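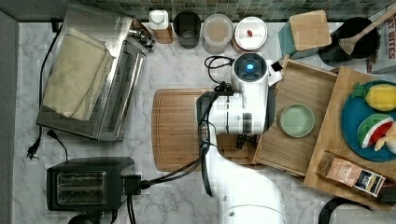
Fig. 3. Arm over the counter, tray beneath the gripper.

4. Adding an office listing in Veltton

1. Open Listings, then New. Pick Office.
2. Enter floor area in sq ft. Whole numbers, no commas — 2,000 goes in as 2000.
3. Set the smallest split you'll lease. Default is 300.
4. Pick the building from the Adberg list. Not there? Add it by hand, zip code first.

Note: area under 300 saves as a draft only. Wont show in search.

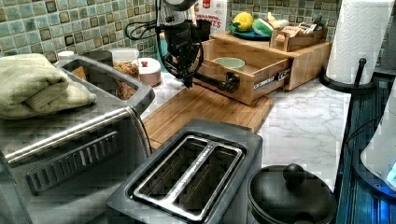 5. Add asking rent, per sq ft per year. Monthly figures get converted wrong, so do the math before you type.
6. Lease term, break dates, parking. Leave blank if not agreed.
7. Hit Publish. Allow 15 minutes for the listing to apear.

Caution: Withdraw deletes the inquiry log too. Export first.

Belta users — steps 5 and 6 are on one screen.

Rev. 18 May 2021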